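Carregar uma mesa a dois: o que medimos até agora

A tarefa parece simples: uma pessoa pega numa ponta da mesa, o humanoide pega na outra, e os dois levam-na para outro sítio do quarto. No projeto Pokum andamos nisto desde janeiro e a parte que deu mais trabalho foi a espera. O robô tem de saber quando a pessoa ainda está a ajeitar a mesa e quando já quer levantar.

A primeira versão usava só visão. A política olhava para as mãos da pessoa e para a inclinação do tampo e decidia o momento de subir. Falhava quando alguém pousava as mãos na mesa sem intenção de a mover, e o robô puxava sozinho.
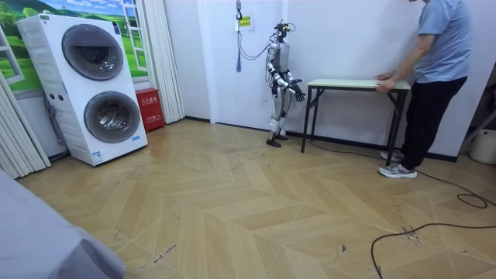
Passámos então a juntar a força medida nos pulsos. A entrada da rede é uma janela de 15 amostras de força e a imagem da câmara da cabeça, e a saída é um alvo para as duas mãos e uma velocidade de marcha. As pernas ficam com um controlador à parte, treinado em simulação, que não sabe nada de mesas. Recebe a velocidade e trata do equilíbrio.

Esta separação veio de um relatório interno da Walluleck, que tinha o mesmo problema com caixas. No nosso caso a mesa é mais comprida e a pessoa fica longe, portanto a força chega ao robô com atraso e já filtrada pela estrutura.

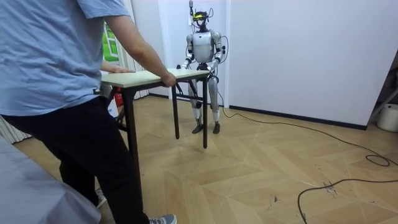

Para os dados gravámos 96 demonstrações por teleoperação. Deitámos fora 8, quase todas por dessincronização entre a câmara e os sensores de força. Ainda não sei se isso vem do relógio ou do registo – fica para ver na quinta-feira.

O treino repete-se com três sementes. A avaliação foi de 35 tentativas por versão, com a mesa sempre vazia. Contamos como sucesso levantar, deslocar e pousar sem que nenhuma das mãos do robô largue o tampo. 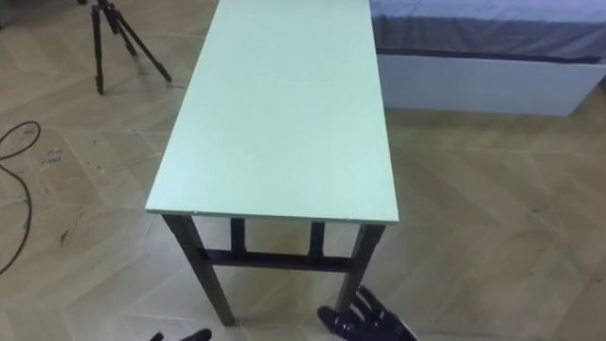 A mesa vista por cima, com a mão direita do robô junto ao pé mais próximo.

Com visão apenas, tivemos 15 sucessos em 35. Com visão e força, 27. Os oito casos que sobram são quase todos da fase de pousar, em que o robô baixa a ponta dele cedo demais e a mesa fica torta.

A pega é a outra metade do problema. Testámos várias posições de mãos e ficámos com uma simétrica, que dá leituras mais parecidas nos dois pulsos.
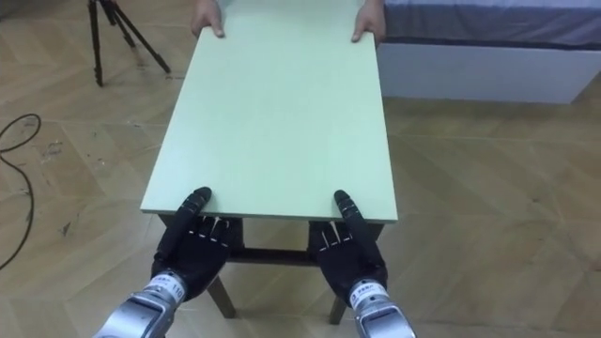
O erro mais frequente na pega é a assimetria, com uma mão a fechar mais perto do canto do que a outra. Nesse caso o tampo roda um pouco e a rede lê a rotação como um pedido da pessoa para virar. Os polegares ficam apontados para cima e os dedos dobrados sobre a borda mais próxima, enquanto a pessoa segura os dois cantos do lado oposto. Experimentámos corrigir a leitura com um termo fixo, sem grande resultado, e agora estamos a aumentar os dados com pegas desviadas de propósito.

A seguir vem a mesa da sala de Proliscombe, que é mais pesada e tem outra altura. Se a política não aguentar a mudança, volto a gravar demonstrações lá.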